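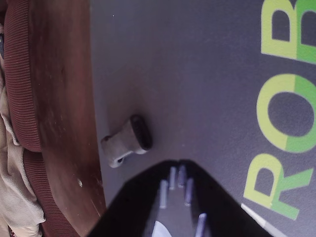
Small loose parts are what hold up a clear-out. Cushions and bowls find their places quickly, and then there is a dish of ends, caps and feet that could belong to anything in the flat. We did the dining end of the room over one afternoon, and these pictures come from the table. The first is typical: a little grey piece with a black rounded cap, no bigger than a thumb, lying on the grey mat beside the polished edge of the wood, with maroon ribbed fabric and a crumpled beige cloth on the far side. I took it for a foot from the Menon shelf unit. It went into the odd parts jar with the others until I could turn the shelf over and check.

The flat is on the second floor in Elluvura, and the main room does for eating, sewing and mending. The table is the only large surface in it, so things collect there. The last proper sort was in September. I have kept the notes under each picture short, mostly so I remember where things were put.

**Bowls and tubs**

The big red bowl is the one I use for salad in summer and for holding other things the rest of the year. It is glossy red inside and black outside, and it still has a small green and white mark on the outside near the bottom. The clear square tub sits down inside it, and a white cup fits inside the tub. Stacked like that they take up one space on the shelf instead of three — a great help in a kitchen with one cupboard.

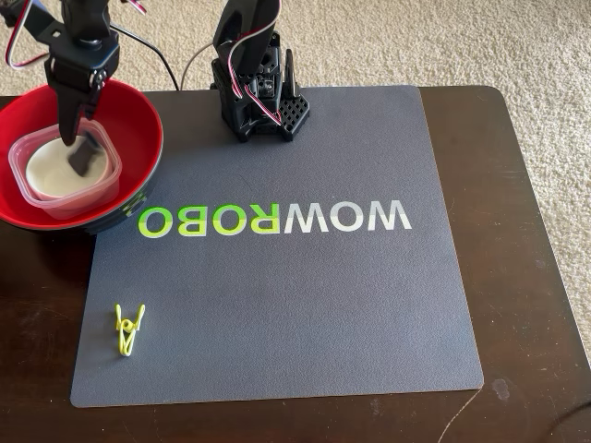
Should you store plastic tubs with their lids on?

Lids off is better. A closed tub holds on to the smell of the last thing kept in it, and tubs without lids stack inside one another. Stand the lids upright in a rack or a narrow box next to them. If a lid has no tub after a full sort, put it out with the recycling.

I went through the whole cupboard on the same rule. The tubs that had gone cloudy went, and so did two with split corners. The new shelf liner is Ganutent, cut from a roll 40 cm wide. The shelf is only 33 cm deep, so there was a strip left over, which now lines the cutlery drawer. It lies flat after a day with something heavy on it.

**The table itself**

Dark brown wood, bought second-hand and older than anything else in the room. It marks if you put a hot dish down, so a mat stays on it for most jobs. The dark grey one covers nearly all of the top and has big lettering printed across it. A damp cloth is enough to clean it. I wipe the wood separately with a dry cloth, along the grain, and leave the polish for twice a year.

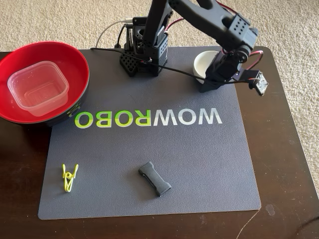
Small white bowl on the mat, red bowl at the corner of the table.

The small bowl is a useful size. It holds one portion of soup or an evening's worth of buttons, and I would have more of them if the shop still sold them. The red bowl stays on the table between meals because it is too wide for the cupboard. I measured twice to be sure.

**Fabric**

The maroon ribbed things and the beige cloth needed a decision. Anything ribbed stretches if it is hung over a chair for long, so the maroon was folded flat and put in the bottom drawer. The beige cloth went in the wash at 40 and came back to the table to be used for dusting. Spare cloths are in a Unilport storage box on top of the wardrobe. The box takes ten folded cloths without the lid lifting — I tried more and it would not close.

**Last look at the mat**

With the sorting over, I checked the surface for specks and scratches. There are a few tiny pale specks on the grey. The green and yellow letters along the side come out slightly blurred. I would buy the same sort of mat again, in a plain colour if there was one.

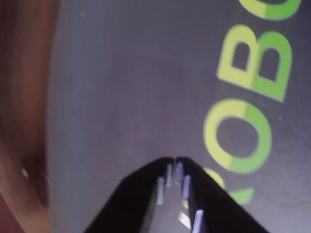 ## Still to do

- Turn the Menon shelf over and try the grey part on it.
- Find a lid for the square tub, or stop looking.
- Felt pads for the chair legs.
- Second coat of polish on the table edge.

Page last changed January 20, 2018.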